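About Seltton

Seltton tracks public money in politics. We collect declarations of party funding, procurement records and court filings, and publish them in one searchable register. Analyn Tan edits the register; Simão Coelho maintains the database.
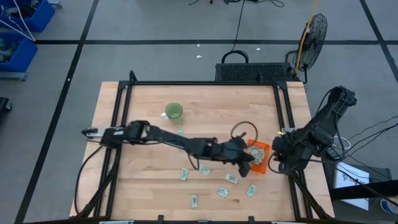 Two robot arms and an orange mesh basket at the table

The register holds 3,446 filings from 40 districts. Each entry is checked by two people against the source document - scanned copies are kept on file.
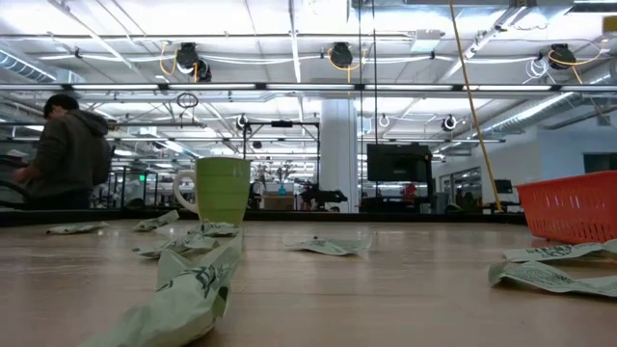
Corrections

Send disputed entries to Filipa Godinho with the filing number. Amended entries show the earlier wording.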